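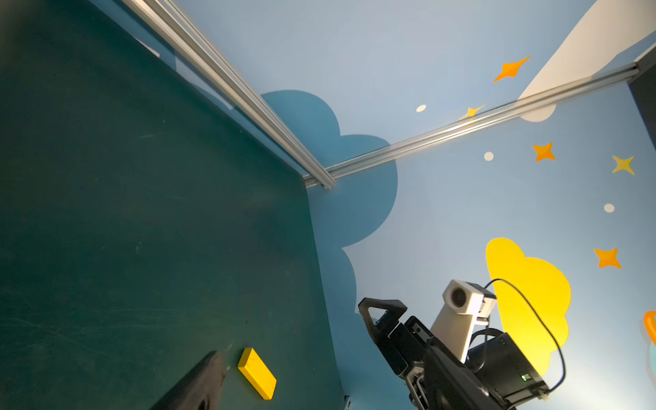
Page 9

Stirisgate Makers' Hall
Minutes of the March meeting, continued from page 8

5. Painted enclosure and work table

5.1 The painting of the enclosure walls was reported as finished. The walls are light blue with cloud shapes in teal, white and yellow, and orange and yellow four-pointed stars. The meeting agreed that the work should be accepted as it stands. A proposal to add a second white cloud was discussed and not taken up.

5.2 One member asked if the stars should all be the same color. The design as approved in the fall left the colors open. No change.

5.3 The aluminum rails along the top of the walls were discussed. The rails came from Balline and were invoiced at $1,394, including the corner fittings. The invoice has been paid. Nothing is to be hung from the rails until the load rating has been received from the supplier in writing. The secretary will write again.

5.4 The table has a dark green top, and the surface has scuffs, scratches and pale streaks. Three options were put forward: leave it, refinish it, or replace the top. Hsu Surfaces quoted $3,938 for replacement. The meeting felt this was too much for marks that do not affect use. It was agreed to leave the top alone this year and to try a mild cleaner on the streaks first. Scouring pads are not to be used. A sign to that effect will go up by the sink.

5.5 Blocks. The small yellow block has some wear on its top face and a thin darker mark across it. It was asked if worn blocks should be retired. Agreed that wear is acceptable and that a block is to be thrown out only if it is split or has a rough edge. Vuron sells replacements in packs of 40. One pack to be ordered, cost to come out of the supplies line.

5.6 Blocks are to go back in the bin at the end of each session. Several have been found under the radiator and one in the coat closet.

5.7 Touch-up paint. The leftover light blue is in the store room, second shelf. The lids should be tapped down properly after use. There is very little of the yellow left, and the shade name was not written down when it was bought. The paint group will take the can to the store and have it matched.

5.8 Labels. It was asked if paper labels could be put on the painted walls. Agreed that small ones are fine if they are kept near the top and fixed with removable tape.

6. Floor and storage

6.1 The floor by the side door is still lifting. The landlord has been told twice. If there is no reply before the next meeting, the repair will be done and the bill sent on.

6.2 Two shelves in the store room have been cleared. The bottom one is reserved for the sewing group until June.

7. Hours

7.1 The hall will open at 9:30 a.m. on weekdays starting in April. Keyholders to note.

Action items

Secretary: write to Balline about the load rating. Order one pack of blocks from Vuron. Thank Hsu Surfaces for the quote and decline it.
Paint group: match the yellow.
House group: cleaner for the table, sign for the sink, landlord and side door floor.

The meeting closed at 8:50 p.m.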